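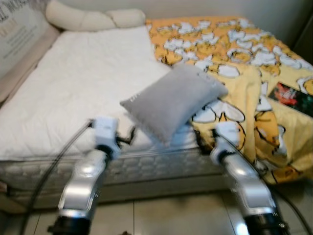 Two arms and a gray pillow during a bed-making session.

The worst hour of data I ever collected was also the neatest. Every example began with the pillow square in the middle of the mattress, and every example ended with it square at the head of the bed. I had an operator, Amra Kelmendi, who could do the whole thing in one clean motion, and I let her do it that way until the end of the shift. We trained on it overnight. The next day we set the pillow down at an angle and the arms closed on air a hand's width to the left of it.

I have worked on household tasks for a two-armed system since February, first at a small shop called Harnside and now with the group at Randmont. Before that I spent six years on factory cells, where the part arrives in the same place every time or somebody gets a phone call. I mention this because most of the bad habits I'm going to complain about are ones I brought with me.

My argument is that people who collect demonstrations throw away too much, and that they throw away the wrong parts.

The usual routine goes like this. An operator drives the arms through the task. Somebody watches, or reviews it later, and marks it good or bad. Bad ones are deleted. At Harnside, bad meant any of the following: the operator paused, the pillow slipped, a gripper had to let go and take hold again, or the run went past a time limit. The time limit came from Horacio Carrasco, who ran our schedule and wanted to predict how much we could record before lunch. It was a sensible limit for his purposes. It had nothing to do with what a model needs to learn.

Of 460 runs in one bed-making set, we kept 264. I went back through the rejected ones when I was packing up to leave, partly out of boredom. A good share of them were fine. The pillow got where it was going. In many of them the operator had done something I would very much like a machine to do, which was notice that a grip was poor, put the thing down, and try again from a better side.

None of that was in the set we trained on. We had removed every example of recovering from a mistake, and then we wrote in our notes that the policy did not recover from mistakes.

A pillow is a good object to think about here. It has no fixed shape. If you press it from two sides it holds together, and if you press too low it folds over the top of the grippers. On a quilted pad it drags. On a comforter it takes the comforter with it, and now you have two problems. A person handles this without planning. You feel it start to go and you adjust. An operator working through a pair of arms feels much less and has to do it by eye, so there are hesitations and small corrections all through the recording. Those corrections hold most of the information. A run without any of them tells you where the pillow started and where it finished, and I could have written that down on paper.

Ryszard Wilczyńska, who I worked beside for most of a year on the factory side, takes the opposite view, and he's no fool. He says that a learner copies what it is shown, and if you show it fumbling you'll get fumbling. He has seen it happen with a sorting task: the operators hovered before each pick while they made up their minds, and the trained arm hovered too, for no reason, over everything. He had to record the set again.

I accept that. Hovering while you think is waste, and it should be cut or trained out of the operators. But it is a different thing from a slip followed by a fix, and a single good-or-bad mark can't tell them apart. If your only tool is delete, you will delete both.

What we do now is duller and takes longer. Each run gets a short note from the person who drove it, written straight after, before the next one starts. Pascual Henríquez set up the form and kept it to three boxes: did it get done, did anything go wrong on the way, and was there any dead time. The runs where something went wrong and was put right are kept in their own group, and we look at that group every evening. If it is empty, we assume we have made the task too easy.

We also stopped tidying up between runs. The temptation to smooth the covers is strong, and I still catch myself doing it. A real bed at seven in the morning is half stripped and the covers are in a heap on one side. If the bed in your recordings looks like a hotel, your system will be ready for hotels before the maid has left.

This costs money. Messy starts take more time per run, the operators get tired sooner, and we break for 10 minutes more often than the old schedule allowed. Damián Maldonado, who pays for it, asked me why our daily count had dropped when we had the same arms and the same people. I told him the old count included a lot of copies of one run. He asked whether I could show him a number for that. I couldn't then, and I only have a partial one now, from a small test with pillows placed at odd angles. The newer set did better on those. It did slightly worse on the straight ones, which Ryszard was pleased to hear.

So I don't claim the matter is settled. There may be a mix that beats both, and it probably changes from task to task – folding a towel is not like stacking cups. What I would ask of anyone starting a collection is to keep the rejects for a month. Storage is cheap compared with an operator's afternoon. Put them in a folder, write down why each one was rejected, and read the reasons back before you delete anything. Ours mostly said "slow."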